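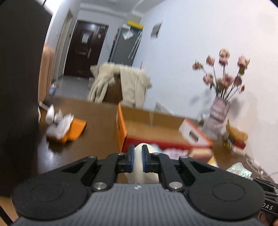

Why does my Brilico account stop sending order emails partway through the day?
The account has reached its daily sending limit. On the basic plan that limit is 50 messages, and it counts every copy, including the ones that go to your own address.

Ticket status: Solved
Product: Brilico Mail, Prangate store plug-in
Opened: Jul 5, 2023

Reported problem
Morning orders get a confirmation. Later orders show as paid in Prangate, but the customer receives no email. Nothing in the spam folder. Started after the plug-in update in May.

Log
Checked the sender address – verified, no change.
Sent a test message from the Brilico panel. Refused with "quota reached."
Opened the plug-in settings. "Copy to store owner" had been switched on by the update, so each order used 2 messages.
Switched it off and saved. Waited for the overnight reset.
Placed a test order the next afternoon. Confirmation arrived in around 5 minutes.

Still open
Messages refused while over the limit are not queued. They have to be resent by hand from the order page – the Resend button works for orders up to 90 days old.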